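The colour of nothing in particular

We are repainting the hallway. I say "we" because Lena chose the timing and I own the ladder. The hallway in question is three paces long and has been magnolia since before we bought the place in Relden, and I had grown fond of it the way you grow fond of a limp.

Lena wanted grey. I said fine, grey, and drove to Makowska's for a tin of it, imagining a trip of 10 minutes. They stock 200 greys. The woman at the counter, Mariann, asked whether I wanted warm or cool, and I told her I'd been hoping for indoor temperature. She handed me a fan deck and went to serve a tradie.
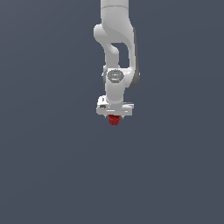 Sample pots are where paint shops make their money. Each covers a patch the size of a tea towel, and each patch needs two coats and a night's sleep before anyone is allowed an opinion. We now have a wall of tea towels. My favourite is the plain slate behind that white arm, with the faintest bit of blue in it, and I like how clean the white looks against it, which bodes well for our skirting boards. Lena says it would be like living inside a filing cabinet. She favours one called Clalham Mist, which to my eye is magnolia that has had bad news.

My neighbour Obsa was brought in to arbitrate. He stood there with his cuppa for a good while and asked what was wrong with the old colour.

The ladder is still up. We go sideways to the bathroom.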